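From the Todholm workshop: looking after Jin

Many of you asked at the last open evening why Jin was standing still for most of that week. I promised to Annelies Segers that I would write something for the newsletter, so I will try to explain it in a simple way.

Jin is the two-armed robot in the home tasks room. It practices tidying: taking objects from the floor, putting them in a basket, opening and closing a drawer. Before the winter break the right arm started to arrive a little too low when it reached for things near the floor. The error was small, and for a drawer knob it made no difference. For a basket handle it was enough that the fingertips touched the tiles first. Kyung-hwa Hong heard it before any of us saw it, a small scratching sound at the end of each reach.

We first suspected the camera in the head, because it is the part that gets knocked when people clean. Tae-yang Son took off the cover and found that one of the four screws of the bracket had become loose. He tightened it and we ran the camera calibration again with the printed board. This takes 28 minutes if the light is even, and much longer if someone opens the blinds in the middle of it. After that the left arm was very good. The right arm was better, but still low. 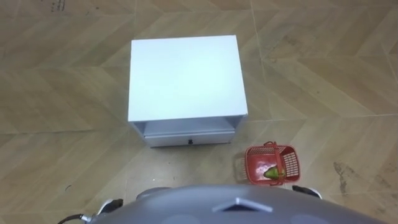 The second cause was the fingertips. They are rubber pads over a hard core, and we replace them after 320 hours of work. On the right gripper the hours were written down wrongly after the change in April, so the pads had stayed on much longer than they should. One was worn flat on the outer side. When the pads are worn unevenly, the gripper closes at a slant, and the software believes that the point of contact is somewhere else than it is. Gitau Mutiso changed both pairs and set the zero position of the fingers again. He also wrote the new date on a piece of tape inside the service door, where the next person will find it.

Then we did the slow test. Jin reaches for the same handle again and again at low speed, with one person at the stop button and one person watching the tips. We made 173 reaches over two days. In the first 70 we still had three touches on the floor, all of them with the arm fully stretched. Kulap Boonchu moved the soft limit of the elbow a little, and in the rest of the test we had none.

Some things for everybody who uses the room:

Please check the arm cables before you switch on. They should hang free and not lie under the base.
Wipe the fingertips with a dry cloth only. The blue spray makes the rubber hard.
Write the hours in the book on the same day, also if you worked only for a short time.
If you hear scratching, stop and tell Kyung-hwa or me. Do not adjust the height by yourself in the program – it hides the problem and the next person inherits it.

The spare pads from Lemarari are in the second drawer of the workbench, in the bag with the green label. We have two pairs left and I have ordered more.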